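The Venter lectern mic kit, sold by Kesley, gets pitched to county boards and water districts as the thing that will finally make public comment audible. We borrowed one for two meetings in Estotby before the board voted on buying it. Our notes are less cheerful than the brochure.

**What you get**

- One gooseneck mic with a weighted base
- A speaking timer with green, yellow and red lights
- A receiver that plugs into the room's sound system
- 39 feet of cable, which did not reach our back wall

**Sound**

Kesley says a speaker can stand 3 feet away and still be heard in the last row. Maybe in a carpeted room. In ours, anyone who leaned back to look at their notes faded out, and the supervisors kept asking people to start over. Up close it is clear enough. So was the old mic. 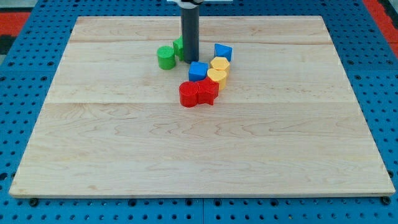 **The timer**

The lights are easy to read from the lectern. The clerk sets the limit from a small keypad, and the keypad is where we lost patience. Changing from three minutes to two takes 11 button presses, and the manual skips one of them. If your chair likes to shorten comment time when the line gets long, try this yourself before you sign.

**Price and support**

Kesley doesn't list a price. You have to ask for a quote, and ours came with a yearly service plan already added. Ask them to take it off. The Cesel model has a plainer timer and a longer cable, and its price is printed on the order form.

**Would we buy it?**

Not at the price we were quoted. The board put the item off until May.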